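Wood table

A wood table is a piece of furniture with a flat top made of wood, held up by legs, a pedestal or a frame. It is among the oldest kinds of furniture still in daily use. Wood tables are found in homes, schools, workshops and offices, and the same basic form serves for eating, writing, craft work and the support of equipment.
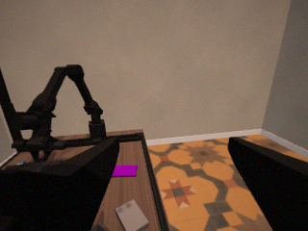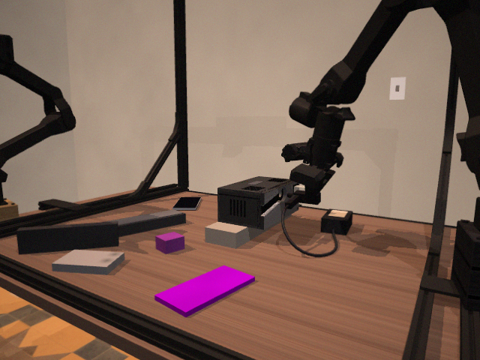 Tabletops of wood with visible grain.

Construction

Most solid tops are made from several boards joined edge to edge with glue. Makers usually run the grain along the length of the top, where it adds stiffness and gives an even look. A wide top swells and shrinks across the grain as the air in a room becomes damp or dry. For this reason the top is seldom fixed firmly to the base. Slotted screws, wooden buttons or metal clips hold it down while leaving room for movement.

Bases fall into two main groups. In the first, four legs are joined by rails, also called aprons, just under the top. In the second, the top rests on a central column or on a pair of trestles. Metal bases became common in workplaces during the twentieth century. They allow thinner legs and can be bolted together on site.

Finishes

Oil, wax, shellac and varnish are the usual finishes. Oil soaks into the surface and is easy to renew, but gives little protection against heat. Varnish forms a hard film and must be sanded before a new coat is applied. Wax is often used over another finish.

The Gundcombe tables

The town of Gundcombe is known among furniture historians for a plain style of long table made for its dining halls and reading rooms. The pattern is credited to the Flulard workshop, which sold tables under numbers instead of names. The most widely sold was No. 266, a trestle table with a top 30 inches wide. A surviving order book lists 543 tables, most of them delivered within the county.

Kirsty McAlister, in her study of the workshop, argues that the low price of the tables came from the use of short boards left over from floor making. Hemi Hoani has questioned this view, noting that the tops he examined were cut from full-length stock. Only 2 of the workshop's full-size drawings are known to survive. Both are held in the Mohmand collection, where they were cataloged by Yae Miyazaki.

Care and repair

Scratches in an oiled top can be sanded along the grain and oiled again. White rings left by hot cups are usually confined to the finish and can often be rubbed out with fine abrasive and wax. Splits at the ends of boards are filled with matching wood or held with a bow-tie shaped key set across the crack.

See also

Trestle table
Workbench
Wood finishing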